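Can it do the dishes yet?

April 22, 2022

My sister asked me at dinner when she can buy a robot that will do her dishes. I work with shop machinery, so people in my family think I know this. I gave her a short answer, which was no, and then a longer one while I was washing the dishes. This is the longer one, cleaned up a little.

We already have household robots, and we stopped calling them that once they worked. The dishwasher is one. The washing machine is one. I have a Restine vacuum that cost me $788 and does the downstairs while I'm at work. It gets stuck on the bath mat most weeks. I'd buy it again.

What these machines have in common is that somebody else does the hard part. I load the dishwasher. I pick the socks off the floor so the vacuum can run. The machine gets a clean, simple version of the job, and a person makes it simple every time. The part left over is the picking up and putting down, and that is most of housework if you watch yourself do it for an evening.

So the question I'd ask is whether a machine can pick up ordinary things it hasn't been set up for, and put them where they go. That comes down to hands a lot of the time. Most working robot hands are two fingers that open and close, with some kind of soft pad on the inside for grip. The pads take a beating. Anybody who runs one for long gets used to tape and fraying edges.
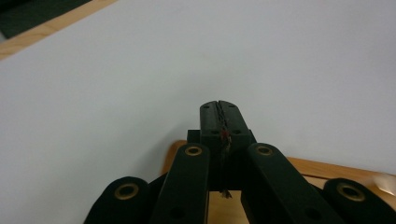
What I saw at the shop

I used to work at Bakos, a small place in Pandunstead that makes wooden goods. Mutua Rweyemamu ran the finishing end when I was there. There were drilling and sanding machines on the floor, and a Dravano arm that moved blanks from one rack to another. It did that one thing all day and did it well. The rack was bolted down and the blanks were all the same size, stacked the same way up. If a blank was turned a little in the stack, the arm would close on a corner and stop, and one of us would walk over and straighten it.

I asked Mutua once why the arm didn't do assembly. He said it could, if I would come in early every day and lay out the parts for it. At that point I might as well put them together myself. We had a batch of almost 100 pieces that week that needed a peg in each one, and we did them by hand.

A peg in a hole sounds like nothing. Try it with a pair of kitchen tongs. You have to get hold of the peg straight, and tongs like to twist it. Then you have to find the hole, and the peg is now covering it up. With my fingers I don't look at all for the last part. I slide the tip around until I feel it drop, and then I lean on it. A machine with no feeling in its fingers has to be right the first time, and on a board that isn't clamped down, being a hair off pushes the whole board across the table.
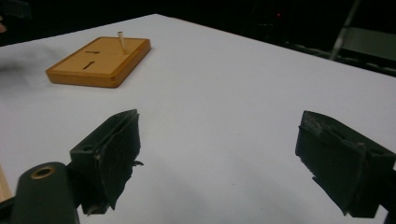
Wooden board with slots and a light peg standing near one end. Nothing in the fingers.

There are robots that can feel their way into a hole. Some of them have been in factories for a long time. They are expensive, and somebody sets them up for that hole and that peg. Change the part and you pay for the setup again. For a factory that makes the same thing all year, that's a fair deal. For a shop like Bakos that changed products whenever an order came in, it was hard to make the numbers come out.

Now take that home. My house changes products every few minutes. A fork, a wet towel, the mail, a bag of rice with a hole in it.

Tidying a table

The job I use as my test is clearing and dusting the living room shelf. It has no heat and no water, and nothing on it is heavy. You lift each thing, wipe under it, and put it back facing the right way. I can do it in five minutes while on the phone.

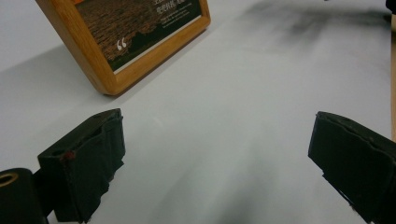 Dusting is a better test than dishes for a few reasons, and the main one is that you have to leave things the way you found them. A dishwasher doesn't care which plate goes where. A shelf does. Picture frames are the worst of it. With one like this, with a thick wooden border and glass over the print, I would take hold of the wood at the side and stay off the glass. Nobody taught me to do that. The border is smooth and a bit glossy, so a loose grip could slip, and the frame is standing up, so a bump could put it on its face. A hand with two fingers has to choose its spot on that border, squeeze enough, and come in from a side where there's room.

Then it has to set the frame down again. I think people forget this half. When I put a frame down I feel the bottom edge touch, tip it back a little, and let go slowly. If you let go too soon it drops, and if you let go crooked it falls over. Machines I've watched tend to be better at grabbing than at letting go.

My friend Iestyn Morgan disagrees with me on most of this. He thinks the hands are fine and what's missing is practice. His argument is that a person with tongs can clear a table, slowly, so two fingers must be enough, and the rest is learning. I tried it with my own tongs on a Sunday and he has a point. I moved everything on the coffee table and broke nothing. I was slow, and I used my other hand once to steady a candle, but I got it done.
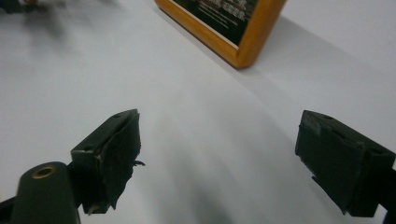
So, when?

I told my sister not to wait for it. If I had to put a number on the first machine that can clear an ordinary table in an ordinary house, without somebody tidying up for it first, I'd say five years for a demonstration that isn't a trick, and longer before I'd let it near my mother's glasses. I could be wrong in either direction.

Shop floors will get there sooner, because a shop can bolt down the rack. Mutua says they are looking at a second arm in May, for boxing. The boxes are all one size.

She has decided to get a bigger dishwasher. I'm helping her carry the old one out.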